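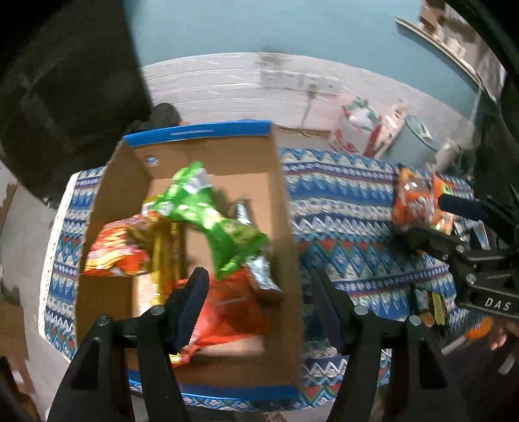

Samuel and the Snack Bags

By February I'd rewritten the grasp planner up to 11 times, and Samuel – my code, my baby – still treated every bag of chips like a brick. 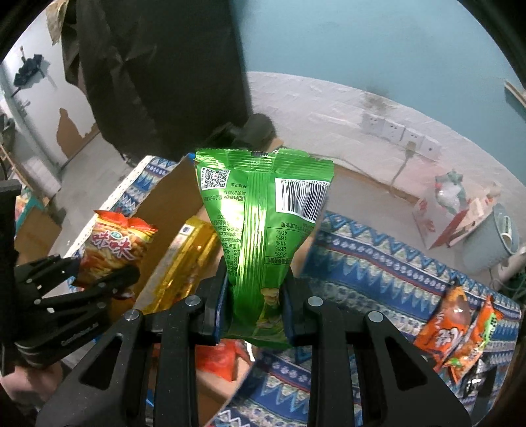
Cap the force and log the finger gap at 100 hertz, came the message from the Drornmont office. Ugh, fine! I capped it, fed Samuel 2,148 grasps and went to get coffee.

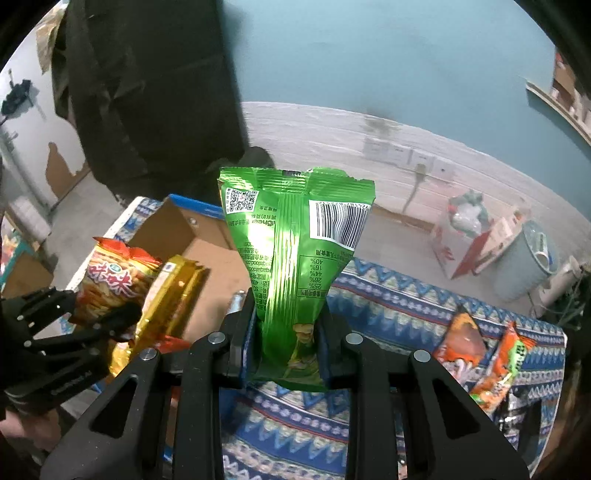 What did Samuel learn from all that? When to let go, mostly. I merged the branch before my cup was empty.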